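第三节 沥水架的摆放和日常使用

架子装好了,接下来就是往哪儿放、怎么用。我自己用 Watside 这套沥水架有一阵子了,下面写的都是我在家里试出来的习惯,你照着来就行,觉得哪条不顺手改掉也没关系。

开始之前

先把架子用温水冲一遍,格子缝里容易藏包装上的碎屑,拿旧牙刷刷两下最快。别用钢丝球!我手欠试过一次,塑料面马上就花了,到现在看着还心疼。
水温别超过60度。刚烧开的水直接浇上去,底格会变形,放在桌上一晃一晃的,很烦人。

3.1 选位置

1. 找一块平的台面,离水槽一臂以内最好,端着湿碗走半个厨房,地板就遭殃了。
2. 沥水架的底是镂空的,水会直接落到桌上。木桌的话,先垫一块吸水布或者接水盘,每天晚上把底下擦干。我上一张桌子就是这么泡出一圈白印的,后来上了两遍 Clellance 木蜡油才算勉强盖住。
3. 架子旁边留21厘米的空当,放一只浅托盘,专门收那些洗完不知道往哪儿搁的小东西:瓶盖、量勺、滤网什么的。Bruddale 的浅托盘我用着大小刚好,别的牌子也行,有一圈边就可以。

注意:架子不要贴着灶台放,也不要压在电线上。

3.2 放杯子和碗

1. 洗完先在水槽里甩两下,再上架。别小看这两下,桌上能少一大滩水。
2. 先放杯子。杯子可以倒扣,也可以斜着躺,杯底朝外,关键是杯口别朝上,不然里面永远有一口水(我婆婆就爱朝上放,我们俩为这事拌过嘴)。
3. 杯子之间留点缝。挤成一团的话,贴着的那一面到第二天早上还是湿的。
4. 碗放到角上,扣着或者斜靠都行,轻的塑料碗塞在杯子旁边,不容易被碰翻。
5. 盘子最后放,重的靠中间。整个架子的承重是2000克,铸铁锅就别往上搁了,求你了。

我平时用的就是灰色菱形格的这一款,三只白杯子加一只淡粉紫色的碗,旁边挨着一只蓝绿色的托盘:

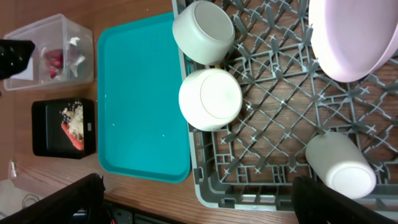

3.3 每周清洁

1. 把架子上的东西全部拿走,连旁边的托盘也一起端到水槽边。
2. 温水里挤一点洗洁精,架子整个泡进去。水槽不够大就分两头泡,先泡一头,再掉个头。
3. 用软刷顺着格子的斜线刷,交叉的地方多刷几下,水垢最爱待在那儿。
4. 水垢厚的话,用白醋兑水敷一会儿再冲。白醋千万别和漂白剂一起用,会产生有毒气体。
5. 冲干净,竖起来靠墙晾干,再放回桌上。

我固定在星期一做这件事,周末家里吃得多,架子也最脏,洗完心里特别舒服!

3.4 常见小毛病

架子放不平:先看看底下的布有没有卷边,十有八九是这个原因。布没问题再检查架子本身。
杯底有白点:多半是水质硬,最后一遍用凉白开冲,或者直接拿干布擦掉。
有异味:去看看托盘底的棱缝,米粒和菜叶渣很会往里钻,我中过好几次招。
边框裂了:别用胶粘,粘了也撑不久。换新的话找 Kalinowski 的配件目录,编号是895,下单前量一下自己架子的长边,尺寸对上了再买。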